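Search notebook entries

31 May 2026, Hedisville, back room

Flower day again! I'm still on the tulips for the Breluro window, and I've started over with the arranging because the first go looked like a bunch of leeks. Black pot this time, the open one. Budget is 50 dollars for the whole display, so the fake reds stay.

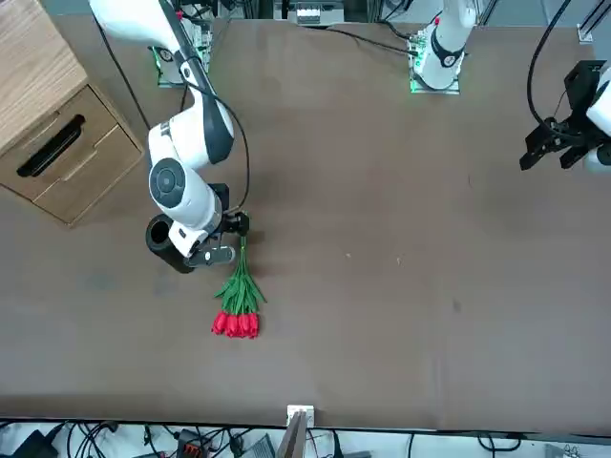
Do artificial stems need anything in the bottom of the pot?
A handful of dry gravel will do, enough to keep a light pot from tipping.

Kavitha Kurup thinks we should trim everything to 14 inches. I'm holding off until I've seen the height from the sidewalk (you can't un-cut a stem, ask me about the lilies).
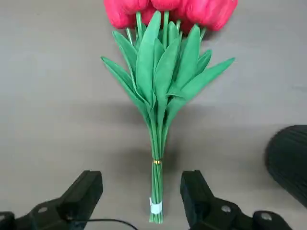
My big worry is how the bunch opens up. I want a soft spread at the top and a neat neck, and I keep fussing with it. The gold band around the stems is staying on for now, and the little white tag lower down can hide inside the pot. If the leaves still crowd the blooms I'll bend the outer ones down.

To do:

1. Wipe the table and move the gravel bag off the floor.
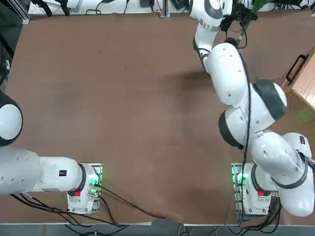 2. Try the tulips in the pot, heads facing the street, and check for gaps between the leaves. 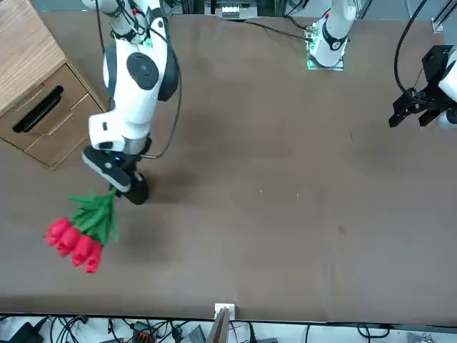 3. Ask Mirkar if they'd swap the 7 spare lilies for more reds, first week of June.

4. Ribbon: cream or nothing. Kavitha votes nothing!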